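Workshop notebook, Thursday

Walnut hull dye, third batch, and this one is a beauty! The Jerham hulls sat in the rainwater bucket for nine days and the liquor came out nearly black. I strained it twice through old sheeting (the first pass clogged, as always) and got a full pot plus a jar left over for the shelf.

Wool first. 140 grams of the Molau two-ply, no mordant, wetted out overnight. Held it just under a simmer for 30 minutes, then let it cool in the pot. Deep warm brown with a red edge to it, far richer than batch two. I rinsed until clear and hardly lost any color. So pleased.

Linen is still the stubborn one. The Woltlow scraps took a decent tan on the second dip, but the slubs stay pale. Next time a tannin bath beforehand, and a longer soak. The cotton tape did better than expected, go figure.

Iron afterbath on half the skein: straight to a soft gray-brown, lovely next to the plain half. Keep the iron pot well away from everything else, please!

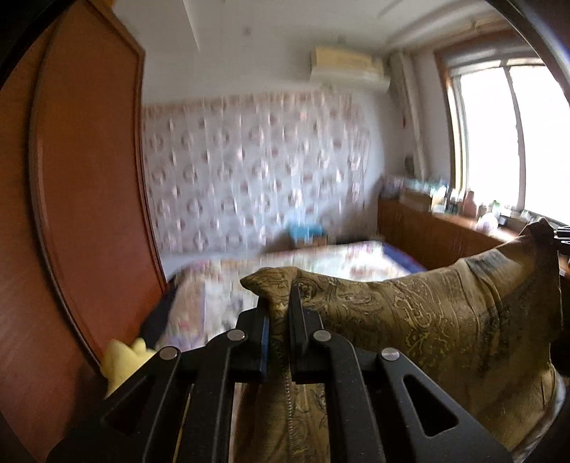

Mahmoud

Olive and gold paisley is the palette I want to reach next. Weld over a weak walnut ground for the gold, then a dip in iron for the green. Need more weld. Label the jar before it gets lost behind the vinegar.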